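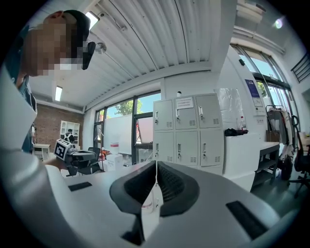 By Kgomotso Magagula, building services, Gorkenura. Technical review: Kenta Ueda. Updated Jul 15, 2024

Room fit-out: frequently asked questions

These answers cover the ceiling, lighting, walls, and furniture in the shared workroom at Gorkenura. Booking and access are covered on a separate page.

What is the ceiling made of?
White corrugated metal panels. The ridges are part of the panel profile and are left exposed. There is no suspended tile grid below them.

Can I hang something from the ceiling?
Only from a fixing point approved by building services. Do not drill, clip, or tape anything to the panels, and do not tie cables or signs to the light housings. Send the weight of the item and a sketch of the attachment with the request. Allow 9 working days for a reply.

What kinds of lights are installed?
Fluorescent ceiling lights provide the general lighting. The round spotlight near the black railing is on a separate circuit and can be switched off without affecting the rest of the room.

How bright is the room?
The target for general work is 500 lux, measured at table height with the blinds closed. Readings were last taken in June. The area beside the brick wall reads lower than the middle of the room. For close work, move away from the wall or ask for a task lamp.

Can the fluorescent lights be dimmed?
No. They are on or off. A dimmable replacement from Uchida has been quoted but not ordered.

A light is flickering. Should I change the tube?
No. Report it with the position of the fitting, counted from the entrance. Tubes are stored and replaced by building services. If the flicker makes work difficult, switch off that circuit and use the remaining lights.

Does the corrugated ceiling make the room louder?
Hard metal panels reflect sound, and so does brick. Speech carries across the room when several people are talking. Sound-absorbing panels from Vovon are being considered for one of the plain walls. None will be fitted to the brick.

May I drill into the brick wall?
No. This includes small holes in the mortar joints. Adhesive hooks are also excluded, as the residue is hard to remove from unsealed brick. Use a freestanding board for notices.

What can go on the white open shelving?
Shared items in labeled boxes. Put heavy boxes on the lowest shelf. Nothing should project past the front edge of a shelf. Unlabeled items are moved to the Gesell store at the end of the month and can be collected there.

Can the shelving unit be moved?
Not by room users. Keep a clear path 900 mm wide in front of it, including when chairs are in use.

And the small white table?
Yes, it can be moved by hand. Lift it, do not drag it, and return it to its place by the shelving when finished. Clean the top with a damp cloth and mild soap. Solvent wipes dull the surface.

Can I attach cables or bags to the railing?
No. The black metal railing must stay clear over its full length. Items left on it will be removed.

When are the lights switched off?
At 6 p.m., by timer. The override is beside the main switch and must be pressed again for each further hour.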